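Recording Demonstrations with the Hand-Held Gripper
Student Robotics Practicum, Guide for Project Groups

Project groups in the practicum collect their own demonstrations before any training takes place. This page sets out the procedure for a recording session, from reserving the room to handing over the files. It applies to all groups working on the Zumalik storage task and, with the changes noted at the end, to groups working on the Bomulel sorting task.

Students must have completed the laboratory safety briefing in October or at one of the later repeat dates. Questions about access should be sent to the practicum coordinator, Rahel Stöckli.

Before the session

Reserve a station through the practicum calendar. A reservation covers one station and not the whole laboratory, and other groups will normally be at work nearby. Each group sends at least two members: an operator, who holds the gripper, and a recorder, who runs the computer and keeps the session sheet.

Collect the gripper from the equipment cabinet and sign it out. Check the following before leaving the cabinet:

The jaw opens and closes fully without catching.
The ribbed rubber surfaces are clean. Wipe them with a dry cloth only.
The camera lens is free of fingerprints.
The battery shows a full charge.

Report any fault on the sign-out sheet and take another unit. Groups may not open the housing themselves.

Preparing the station

Clear the floor between the workbench and the desk. Push office chairs back far enough that the operator can step sideways without looking down. Network cables stay where they are; if one lies across the walking area, ask a laboratory assistant to move it.

Start the Vetach recording program on the station computer and enter the group number, the task code and the initials of the operator. The program creates a new folder for each session. Do not rename this folder, even if the initials were entered incorrectly. Note the error on the session sheet instead.

Agree with the neighboring groups on walking routes. A student wearing a headset cannot be expected to step aside, and the operator with the gripper gives way.
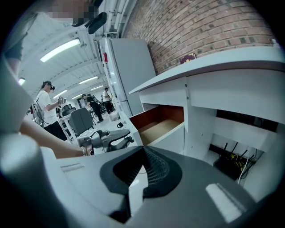 Shared laboratory during practicum hours, seen from the camera on the gripper.

Recording a demonstration

1. The operator stands at the starting mark and holds the gripper level with the jaw open.

2. The recorder says "ready," starts the recording and waits for the green indicator in the program window.

3. The operator performs the task once, at an even pace. For the Zumalik task this means opening the drawer, placing the object inside and closing the drawer again. The free hand stays away from the object and the drawer front.

4. The operator returns to the starting mark and holds still until the recorder says "stop."

5. The recorder marks the attempt as complete, partial or failed. Failed attempts are kept. They are used later in the course, in the unit on data quality.

Change the position of the object after every 7 attempts, using the layout cards supplied with the task. Operator and recorder exchange roles halfway through the session. A full session consists of 42 attempts. Groups that run short of time should stop at the end of a layout card, as incomplete cards cannot be credited.

Common errors

Moving too fast. Quick turns of the wrist blur the video and make the attempt difficult to use. If the recorder cannot read the layout card in the playback, the attempt should be repeated.

Talking to the operator during an attempt. Corrections are given between attempts.

Starting from a different place. The starting mark is fixed for the whole session. If the tape comes loose, replace it at once and record the attempt number on the session sheet.

After the session

Close the recording program and wait for the transfer to finish. Faces are blurred automatically when the files reach the course server, but the recorder must still play back one attempt from each layout card and confirm this. Any recording in which a person remains recognizable is to be reported to the coordinator and may not be copied.

Return the gripper to the cabinet, connect it to the charger and sign it in. Leave the session sheet in the tray marked Sârbu, which is the name of the shared data set for this year. The station must be free again by 4 p.m.

Changes for the Bomulel task

The Bomulel task is recorded at the workbench. The starting mark is on the bench edge, the layout cards are numbered separately, and the object is changed together with the card. All other steps apply as written. The door code for the task storage room is 1884, followed by the group number.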